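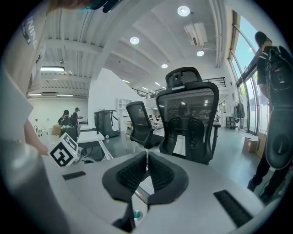 Dilani Kanagaratnam puts the failure rate down to calibration. Of the 1,737 demonstrations gathered for the Koretti policy, 818 were dropped before training.

"Most of those were tracking losses," she said. "The marker leaves the view, the pose estimate jumps, and the action labels are wrong from that point on. We cut the whole episode. Trimming it left us with starts that had no ends."

Episodes are now capped at 15 seconds. Operators at Miettinen work with hand-held grippers, and each file is checked for gaps in the pose track the same day. Kanagaratnam would like the check to run during recording, but the current logger, Lundis, writes its timestamps only when a file is closed.

She was asked whether more operators would help. "More variety would. Two people with the same habits give you one person's data twice. The approach angle matters more than the hours."
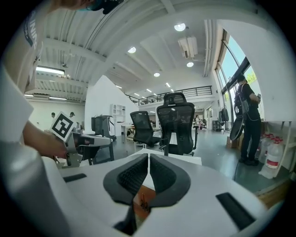
What the next set will hold

A further 501 episodes are planned by December, all with a changed start pose. "If the policy only works from one start pose, we have recorded a path," she said. The held-out set stays as it is.

Related
Ereck: notes on gripper width labels
Time sync in Lundis logs
When to drop an episode

Home | Interviews | Methods | Archive
Contact | Copyright 2024 | Back to top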